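Wallpaper in Rented Rooms: Term Report

Our group looked at how tenants in the Lutholm district choose wall coverings, and whether the choice changes how long they stay. We sent out 300 forms through the Aebischer housing office and got enough back to compare plain walls with patterned ones.

Leaf and grass patterns in gray were the most common pick. Tenants said they hide scuffs well.
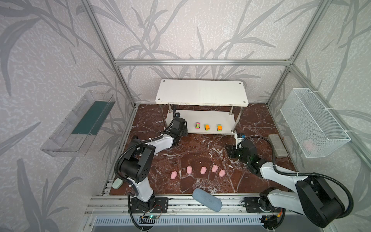

Fig. 1. Gray leaf pattern with a dark red-brown marble-patterned floor.

Cost mattered more than we expected. The office allows 800 per unit for walls and floors together, and most of that goes to the floor. Tenants who wanted a better paper paid the difference themselves -- usually without asking for it back.

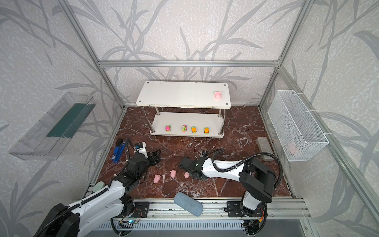
The forms also asked about children. Families picked washable paper more often than single tenants did, but they didn't pick brighter colors. We had guessed they would, and we dropped that part of our first draft.

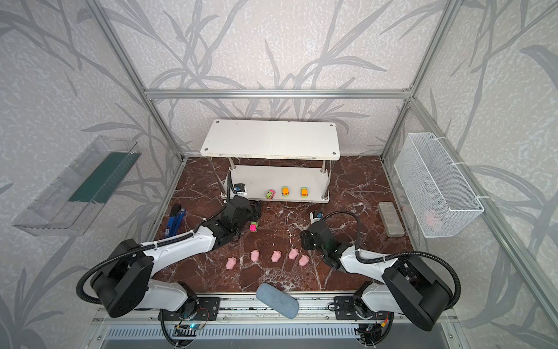

Jedora, January

A second round of forms went out here to check the Lutholm results. The buildings are older and the walls are less even, so heavier paper is common. Answers on length of stay were too mixed to use.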